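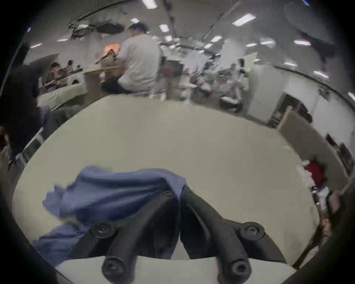 Can Machines Do the Chores Yet? Folding Cloths at Home and in the Shop

Student project report, spring term

1. Why we picked this

Our group chose cloth folding because everyone in the group hates it and because the videos online make it look finished. We had watched a lot of clips where a machine folds a shirt and puts it on a pile. Almost none of them showed what happened when the shirt came out of the basket inside out. We wanted to know how far the real thing is from the clips, using a job a six-year-old can do.

2. The job

A blue cloth, a table, two fingers. Take the cloth from a heap, open it flat, fold it in half, fold it in half again, leave it square. We wrote the rules before starting so that we couldn't soften them later. A fold counted if the edges lined up to within two fingers' width. A cloth that slid off the table counted as a failure even if it was folded nicely on the way down, which did happen.

We worked in two stages. First, each of us did the job by hand with a gripper, the kind you hold and squeeze, and recorded it. Then a program trained on those recordings tried to do the same job on an arm. Our code name for the program was Parkileck, and it appears under that name in the tables at the back.

3. Doing it ourselves with two fingers

This was the part that changed my mind the most, and not in the direction our project proposal predicted. With bare hands the job is boring. With a gripper it is miserable. You can't feel whether you have one layer or two. You pinch a corner, lift, and find you have the middle of an edge. Cloth bunches over the finger and won't drop when you open up. We made 50 recordings and threw out 5 where the person holding the gripper gave up and used the other hand.

So before any software gets the blame, some of the trouble is in the tool. Our proposal treated the hand as solved and the "brain" as the hard part. I'd take that sentence out now.

4. What the program managed

Parkileck got 5 tries from a flat start and 5 from a heap. From flat, it did all right on the first fold and badly on the second, where there is more than one layer to hold. From a heap it finished 2. On the others it kept lifting and dropping the same corner until we stopped it.

Those are small numbers and we don't claim they say much about other systems. They do say that a setup which looks good in a short clip can be poor at the boring bit before the clip starts. If we had only filmed the flat starts, we'd have had a nice video.

5. The shop-floor question

The second half of our assignment asked if a small business could use this. We took the case of Farkas, a linen service in Rilberg that folds napkins and towels for restaurants. Their towels are all one size, which helps. They also arrive tangled in carts, which is exactly where our program fell apart. A person would have to spread every towel out first, and by then that person might as well fold it.

6. What we'd change

Use a stiffer cloth as a comparison. Try softer finger tips. Time the hand folding properly, which we forgot until the last Monday. Count every attempt, including the practice ones, and say so in the report. The Cundinach group next door has offered to swap recordings with us, so the next class could check if a program trained on our cloth can cope with theirs. I doubt it, but I'd like to see the numbers.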